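Quick one tonight, shift ran over again. So the arms at Flanico are sorting rolls now. Cling film, bags, all that. My old job basicaly.

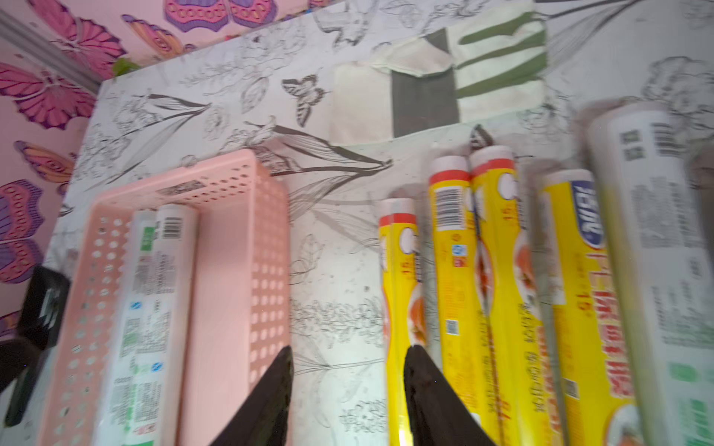
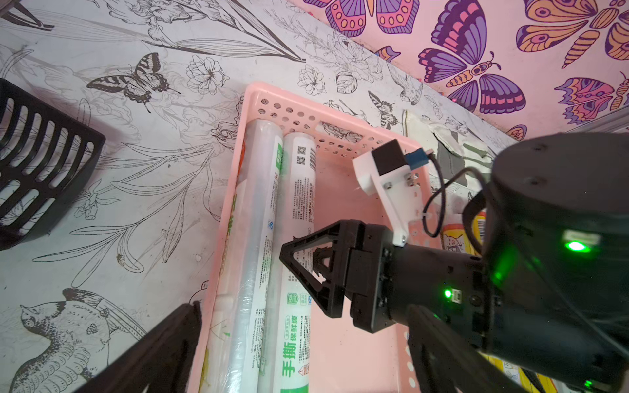

Pink basket in both, rolls in it. I used to do 400 of these a shift and my wrists knew it. Now I watch, and fix, and fill in teh log - different kind of tired. Three of us on lates, used to be seven. Gráinne Hanrahan reckons the watching is worse than the lifting, and that she'd swap back by August if they let her. Lorcan's moved to Kinsella already. More on the rota next time.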